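Workshop notebook, March 2020
Knitwear bench, Likcombe

Started on the folding sheet for the school vests today. Hertta wants a single page that can be taped up beside the table, so I am writing down the order as I go and will cut it later.

Lay the vest face up, neck away from you. Smooth from the middle of the chest out to the side seams, not down from the shoulders, or the V pulls long and the folded front sits crooked. Navy shows every bit of lint, so roller first, then fold.

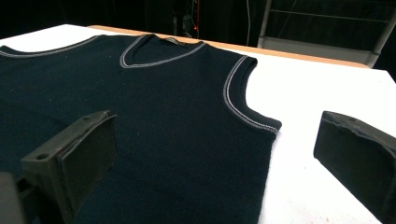

2 min read

The pale trim is the best guide we have. If the point of the V is in line with the label at the back neck, the rest follows. Check the armholes against each other before touching the sides - on the last lot Afonso had one shoulder further forward than the other and had to start again.

Sides in next, each to just inside the armhole trim. Then the hem up to the chest in one go. Vilja folds in thirds and it does look tidier in the box, but there is a ridge across the front when it is opened out. Keeping to the half fold unless Pelkonen say otherwise.

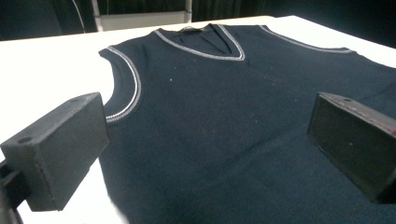 Ripples near the hem can be left until the sides are in. Pressing them flat by hand earlier only moves them along. Steam is no use at this stage, the knit goes limp and takes the mark of the table edge.

Order stands at 235, packed 5 to a bag. Bags are the Trallora ones with the flap. Size sticker on the flap, bottom right.

To do:
- new sheets for the lint roller, last one nearly finished
- ask Hằng whether the label has to show through the bag
- Bożena to read the sheet through before it goes up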